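[colorroom] Re: wall paint for the proofing corner, and orange again
From: Berenice Ponce
To: colorroom list
September 2018

Osaze Onuoha wrote:

> Hi all, mostly a reader on here. We're moving the proofing bench out of the front
> shop at Ogundipe and into the back, where there are no windows and I can finally
> control the light. Two things I'd like opinions on before I buy anything.
>
> First, walls. The back room is yellow cream now, landlord's choice, and everything
> I look at in there seems bluer than it does up front. I know the book answer is a
> flat neutral gray. My paint store will mix me one from a chip but the sample pot
> dried with a purple cast and the guy says that's as neutral as it gets in that
> base. Is a slightly purple gray good enough or do I keep sending it back?
>
> Second, orange. We have a customer who wants the same orange on coated cards, on
> an uncoated notebook cover and on a paper bag, and wants them sitting next to
> each other on a shelf. I've been to the press three times. Cards look right,
> notebook cover looks brown, bag looks like a traffic cone. Same ink can. I've
> started to doubt my own eyes.
>
> Also does anyone still use the Gallex tubes? The box says daylight. I have one
> that's older than the others and I swear it's greener.
>
> Osaze

Osaze, quick answer between jobs, sorry for the shape of this, will probably repeat things from the July thread. Search for "cream wall" in the archive if you have the patience, a lot of it's in there.

Walls first.

Yellow cream has to go, no argument. Your eye adapts to the biggest thing in front of it. Sit in a cream room for ten minutes and you stop seeing the cream, and then the sheet in your hand goes blue. You step out front and it flips back. Not your eyes, it's the room. So yes, paint before lamps. People buy the lamps first, I did too, and then they sit under lovely expensive light bouncing off a mustard wall.

As for the purple cast. Depends how much. A gray that leans a little violet is very common out of a store tint machine, because they get the gray from black plus a dab of something to kill the green in the black, and then the dab is too big. On a chip you barely see it. On three walls you do, because the walls light each other and the cast piles up in the corners. Same reason bathrooms come out darker than the chip.

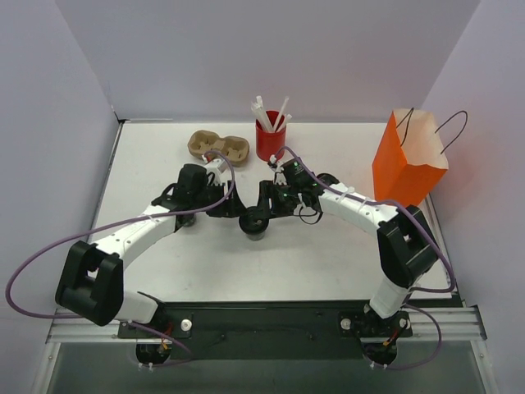

Pale lavender-gray on three sides, matte white top.

For rough approvals I could live with a cast like that. For a critical orange next to a critical gray, no. A violet-ish surround pushes your yellows and oranges to look a bit warmer and cleaner than they are, and then you hold back on the yellow at the press and out in daylight the whole thing's gone pink. Ask me how many reprints. On second thought don't.

What I'd do with the sample pot: paint a big board, both sides, two coats, let it dry overnight. Don't judge it off the stir stick or off a patch on the cream wall, the cream will make any gray look purple!! That alone might be your whole problem. Put the board on a plain gray card outdoors in open shade, not sun. If it still looks purple next to the card send it back and ask for the tint to be cut by half. They'll grumble. Bring the card with you so you're arguing about a thing and not about a word.

Flat finish, no eggshell. Eggshell gives you a soft patch of lamp on the wall right where you tilt the sheet. And do the ceiling if it's low. Mine is low, I left it white, regretted it, did it later with everything under drop cloths and still got gray on the good stapler.

Bench top, since somebody will ask: I go gray there as well. White tops are nice for cutting and for finding your knife, but a big bright surface right under the proof makes the proof look darker than it is, so you open up your midtones and they print washed out. If you already have a white bench don't replace it, just keep a gray mat on it and use the mat for looking and the bare top for everything else. Mat should be bigger than your biggest sheet. Mine isn't. I keep meaning to.

And your shirt. I am serious. I keep a gray apron on the hook. Red flannel throws a surprising amount of red onto a coated sheet at arm's length.

OK orange.

Your eyes are fine. One can of ink on three papers is three colors. The ink's partly transparent, so what you see is light going down through it, hitting the sheet and coming back up. Coated card: ink sits on top, paper is bright and usually has brightener in it, you get clean. Uncoated cover: ink sinks, you lose the strong top layer, less of the light comes back, you get brown, orange being the worst for it because a dull orange IS brown as far as the eye is concerned. There's no such thing as dark orange, there's brown. With blue you'd have lost a bit of punch and the customer would've said "oh, a soft blue."

The bag is its own animal. Bag stock is usually machine printed with a heavy flood and sometimes a varnish over, so you have thick ink plus a little gloss and it goes loud. It also isn't flat, and this is the part that gets people. A bag on a shelf has a front that's facing the lamp, a gusset that's turned away, creases that catch light and creases that don't, and the customer looks at it and sees several oranges at once and picks the loudest to complain about. Look at a flat pull from the bag run if you can get one. If you can't, cut a panel out of a finished bag and lay that flat against the card. Half the argument goes away right there.
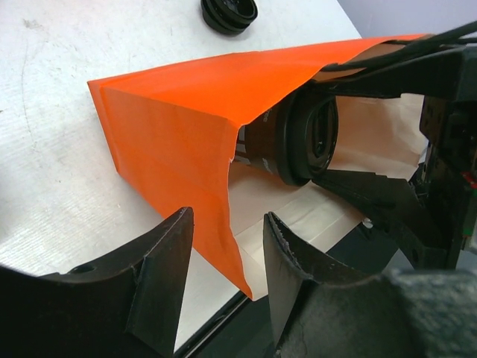
The other thing with a flood color on bags is the fold. Where solid ink goes over a score it can crack, and if the paper underneath is light you get a pale line down every edge. Cards hide it if you score after printing and go with the grain. Bags you mostly can't choose the grain, the converter chooses it. Ask what happens if they drop the ink film a little and add a softer varnish. When I asked, the converter said no and then did it anyway, and the 400 we got in the second batch were noticeably better along the sides. First batch looked like they'd been sat on.

So how do you get all three to look related. My method, such as it is:

Pick the worst paper first. That's your uncoated notebook cover. Find the best orange you can get on that, whatever ink it takes, and get the customer to sign it. Then bring the card and the bag DOWN to meet it. Everybody does it the other way, picks the gorgeous coated one and then spends a month trying to drag the uncoated up to a place it cannot go. It won't go. There's no ink for it. (There are fluorescents, a touch of fluorescent in the mix will lift an uncoated orange, but it fades fast in a window and under some tubes it glows and under others it lies there dead. I stopped.)

For the Noteo covers we did exactly this. Had the ink room at Pliltoseo make up 6 drawdowns on the actual cover stock, not on their house paper, the actual stock, we mailed them 50 sheets of it. Have to insist on that. They'll say the house paper is close. It's never close. Two of the drawdowns were usable, customer picked the redder one, I'd have gone for the other, fine. Then we dirtied the card mix with a tiny bit of the opposite color until it sat down next to the cover. Tiny. You're talking less than you'd think, add it with a toothpick if you're testing by hand.

Run was 1,000 covers and the first part of it drifted yellow while the press warmed up, so pull your signed sheet out after things settle and not off the front of the pile. I know you know that. Saying it for the lurkers.

Let it dry too!! Dryback on uncoated is real, orange goes flatter overnight. Wet sheet next to a dry sheet tells you nothing. We sign the next morning now and customers complain about coming in twice, and they stopped complaining once I showed one of them the wet and dry pulls side by side.

Lamps. Gallex, yes I have them, no I don't love them. Old tubes shift, that isn't your imagination, and the mixed ages are worse than all of them being old. If one's greener than its neighbors then one end of your bench is a different room from the other end. Swap the whole set at once and write the date on the end cap with a marker. Keep the old ones for the storeroom. Don't mix brands in one fixture even if the boxes say the same number, the number only tells you how warm or cool the white is, it says nothing about what's missing from the middle of the spectrum. And orange papers love to fall in the hole. Two samples can match dead on under the tubes and split apart at the front door. So take them to the front door. Overcast day, midmorning, turn your back to the street so you're not looking at it past somebody's red awning. And then look under whatever lights the customer has in the store, because at the end of the day that's where the bag's going to live. If it matches in two out of the three I call it done and put it in writing which two.

Things you asked off list, answering here so it's in the archive. No, don't bother with the pocket light checker stickers as a pass/fail, ok as a quick hint. Yes, you can use a gray bedsheet till the paint's sorted, iron it first. No idea about the humidity thing, I'd guess it's your uncoated sheets curling and showing you a different angle, but someone with a real pressroom should chime in.

If you want, mail me a swatch of the purple paint on card and I'll put it next to mine. Same address as before, the side door, the front bell's broken.

Have to go, cutter's waiting on me. Will look up the name of that gray I used, it's on the lid and the lid is under something.

Berenice

--
To leave colorroom send a blank message with "leave" as the subject. Please trim your quotes.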